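Preparing a Credential File for a Teaching Post in a Health Sciences School

Updated 9/13/21

Schools that train nurses, dental hygienists, pharmacists and therapists screen applicants in two passes. The first pass checks whether the file is complete and whether the license and degree meet the minimum for the rank. The second pass, done by faculty in the department, reads the file for content. Most files that fail do so in the first pass. The steps on this page cover the preparation of a file that will get through it.

The instructions assume a clinical or preclinical teaching post at the level of instructor or assistant professor. Research-only posts use a different file and are not covered.

What you need before you start

Degree certificates and final transcripts for every degree after high school.
Current license or registration, with the number and expiration date legible.
Proof of any specialty certification.
A record of teaching hours, if you have taught.
A record of clinical hours for the last two years.
Names and working email addresses for three referees.
A scanner or a scanning app that can save to PDF.

Allow four weeks if any of your degrees were issued outside the country where you are applying. Allow two weeks otherwise. Transcript offices slow down in May, when they are handling graduating classes, and a request sent then should be marked with the closing date of the post.

Step 1. Read the posting for its rank and category

Find the rank (instructor, lecturer, assistant professor) and the category (tenure track, clinical track, fixed term, per session). Write both down. They decide which parts of the file carry weight. A clinical track post will be judged on supervised practice and teaching hours. A tenure track post will also want publications and a research plan.

If the posting gives a reference number, it goes in the subject line of every email and in the name of every file you send. A posting without a number should be referred to by its full title, copied exactly.

Check whether the license must be held at the time of application or at the time of appointment. The wording differs. "Licensed or eligible for licensure" means you may apply with a license pending, provided you show the application receipt.

Step 2. Scan the documents

Scan at 400 dpi in grayscale. Use 600 dpi only for certificates with embossed seals or faint stamps, which do not reproduce well at the lower setting. Color is needed only where the school asks for it.

Scan both sides of any transcript with a grading key on the back. Evaluators convert grades using that key, and a file without it is usually sent back with a request that costs you a week.

Keep each document as a separate PDF at this stage. Do not combine them yet. Name each file with your surname, the document type and the year of issue:

Kadlec_License_2020.pdf
Kadlec_Transcript_MSc_2014.pdf

Avoid accents and spaces in file names. Upload portals vary in how they treat them, and some reject the file without an error message. An applicant called Ďurica should use Durica in the file name and the correct spelling inside the document.

Step 3. Order certified copies and evaluations

Some schools accept plain scans until an offer is made. Others want certified copies with the application. The posting will say "certified," "notarized" or "attested." These are separate procedures in most places, and one cannot be assumed to stand in for another.

For foreign degrees, order a course-by-course evaluation. The shorter document-by-document type confirms that the degree exists but lists no subjects or hours, and most clinical departments will not take it. Have the report sent to the school directly and order a second copy for yourself.

If paper documents are to be mailed, weigh the packed envelope before buying postage and use a service with tracking. Put the reference number on the inner envelope as well as the outer one. 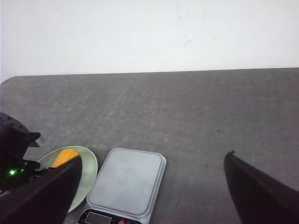 Keep the receipt and the tracking number with your own copy of the file until the school has confirmed delivery in writing. Delivery to the campus mail room does not count as delivery to the department. A short email to the hiring coordinator two working days after the tracked date is normal practice.

Step 4. Build the teaching record

List each course on one line: course title, level of students, your role, number of contact hours, term and year. Separate lecture hours from supervised clinic or lab hours. A reviewer comparing candidates will add these up, and mixed figures get discounted.

A usable entry looks like this:

Foundations of Patient Assessment, second-year nursing, lab supervisor, 60 hours, spring 2019

State your role plainly. "Course lead" means you set the syllabus and the grades. "Co-instructor" means you shared both. "Lab supervisor" or "clinical supervisor" means you oversaw students but did not set the final grade. If your title at the time was something else, give the title and add the role in parentheses.

Include in-service training and continuing education sessions only if you planned them yourself. Put them under a separate heading. They do not count as academic teaching but they do show that you can prepare material.

Applicants with no formal teaching should still include this section. List student placements you supervised, orientation sessions for new staff, and any preceptor training. Leaving the section out makes the file look incomplete on the first pass.

Step 5. Write the clinical record

Give the setting, the patient group, the weekly hours and the dates. Keep to one paragraph for each post. Do not list routine procedures that the license already implies.

Gaps of more than six months should be labeled. "Family leave" or "full-time study" is enough. Do not leave an unexplained gap for the department to ask about — the question tends to come up in the first interview and uses time better spent on teaching.

Step 6. Write the teaching statement

One page, single-spaced, unless the posting sets another length. Use this order:

Paragraph 1: what you teach or are prepared to teach, matched to the courses named in the posting.
Paragraph 2: how you run a session, with one worked case.
Paragraph 3: how you assess students and what you do with those who fall behind.
Paragraph 4: what you would need in the first year (lab time, mentoring, release for board exams).

The worked case in paragraph 2 is the part reviewers read most closely. Take one session and say what the students knew at the start, what they did, and how you checked the result. Vlasta Kadlec, who has screened files for a nursing department, marks statements on this paragraph alone before reading the rest. General claims about passion for learning get no mark from her.

Have the statement read by one person in your field and one outside it. The first will catch technical errors. The second will catch abbreviations you have stopped noticing.

Step 7. Brief your referees

Choose one referee who has watched you teach, one who has supervised your clinical work, and one who can speak to either. Two referees from the same office carry less weight than two from different sites.

Send each referee the posting, your CV, the closing date and the method of submission. Some portals, among them Pimis, email the referee a link that expires after a set number of days. Tell the referee to expect it and to check the spam folder. A reference that arrives after the link expires has to be requested again by the school, and not every school will do it.

Do not attach letters yourself unless the posting says to. A letter sent by the applicant is treated as open and will be read with less confidence.

Step 8. Assemble and check the file

Combine the documents in this order:

1. Cover letter
2. CV
3. Teaching statement
4. Teaching record
5. Clinical record
6. License and certifications
7. Degrees and transcripts
8. Evaluation report, if any

Add page numbers across the whole PDF, starting at 1. Put your surname and the reference number in the footer. If the combined file exceeds the portal limit, compress the transcripts first and leave the license at full quality.

Then run these checks:

The name on the license matches the name on the application. If it does not, include the marriage certificate or court order.
The license will not expire before the planned start date. If it will, include proof of renewal.
Dates in the CV match dates in the teaching and clinical records.
Every page opens the right way up and is readable at normal zoom.
The reference number is correct in the cover letter. Letters reused from an earlier application are the usual source of error.

Step 9. Submit and follow up

Submit at least two working days before the deadline. Portals show heavy traffic on the last day and upload failures are not accepted as grounds for an extension. Save the confirmation page as a PDF. If no confirmation email arrives within one working day, write to the coordinator with the saved page attached.

Applying through a placement agency changes this step. The agency submits on your behalf and holds the confirmation. Ask for a copy of it, and ask in writing which schools have received your file. If an agency and the applicant both submit to the same school, the school may set aside both files until it is clear whether a fee is owed.

Common problems

The transcript office will not send records while a fee is outstanding. Pay the fee and ask for a written clearance. Include the clearance in the file if the transcript will be late.

The former school has closed. Records pass to another school or to the education authority of the region. Start with the authority and ask who holds them.

The portal allows only one file per category. Merge the documents for that category and add a one-page list of contents at the front.

The posting is withdrawn after you apply. Ask whether the file can be held for the next round. Many departments keep complete files for one year and will ask only for an updated license and CV.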